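Quick one before bed. Went to the Laltarel open day on Friday, February 13, 2026, got there late bc of parking, missed the coffee. Demo room was packed. Big screen, simulated kitchen, a robot arm and a table with stuff on it. Dagný Steinarsdóttir ran the session and talked FAST.

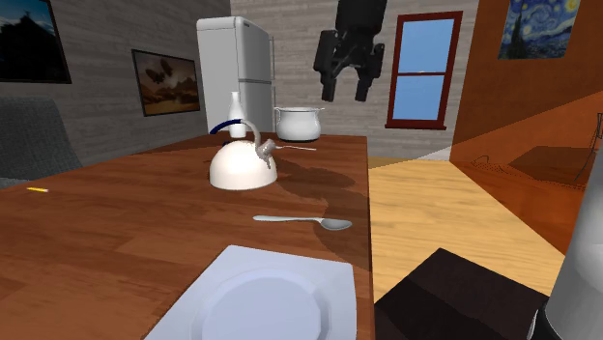 The sim kitchen, gripper over the far end of the table. Love the starry night print.

She said they do 200 runs a night in there before anything goes near the real arm. Kettle was the one everybody asked about. Round body, arched handle, apparently a pain to grip. I asked about lighting and got a realy good answer I didn't write down. 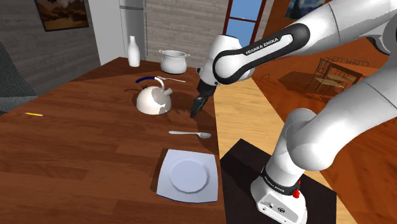 Then Grethe Østergaard took over for the Trancombe part, mostly scheduling, and I drifted a bit. Sorry Grethe. Grabbed a flyer, 53 pages (!!), will read on teh train. Next one's in the fall I think.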